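Search stories
Enter a keyword
Go

The Second Estimate

The planner at Kereo ran in two processes. The first estimated where things were. The second decided what to do about it. They shared one block of memory and a timestamp, and for six years that had been enough.

On Saturday the first process began publishing two poses for the same bottle.

The engineer on shift saw it in the log at line 70. Bottle, red cap, confidence high. Bottle, red cap, confidence high, three centimeters to the left. Both entries carried the same time. She assumed a duplicate track, cleared the filter state and restarted. The two poses came back. The planner, given two goals of equal cost, did what its tie-break rule said and held position.

She checked the calibration. The marker on the other gripper resolved cleanly, and the transform between the two hands closed with no error worth recording. She checked the clock offset. She turned off the Nidik smoothing module, which everyone blamed first, and the poses stayed where they were.

Then she opened the wrist view and left it up on the second monitor while she read the code.
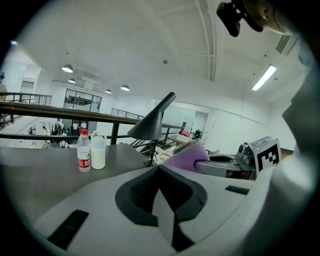 Wonder Quarterly - Vol. 6, No. 3 - p. 40

The red cap stood beside the white bottle, in front of the lamp. The detector drew its box once. The estimator, downstream, wrote its answer twice.

She found the branch a little before midnight. An earlier maintainer had added a second hypothesis to the state vector and given it no name, only a comment: keep until it resolves. It was meant to die after 40 frames. The counter that killed it had been moved during a cleanup and now reset each time the planner held position. The planner held position because there were two poses.

The fix was one line. She wrote it, ran the tests and watched them pass. Before merging, she plotted the full history of the second pose, for the report.

It was not noise. Noise would have scattered. The track kept its offset for nearly an hour, then began to move, smoothly, at the speed limit set for the arm. It rose, crossed the table and came down by the edge. The arm's own joint log was flat for the whole period.

She read the comment again. Then she saved the branch under a new name, merged nothing, and set the counter to 70.

The planner held position. She pulled her chair closer to the monitor and waited for the next frame.

Story by T. Mạc

Contact | Copyright Wonder Quarterly, all rights reserved | Back to top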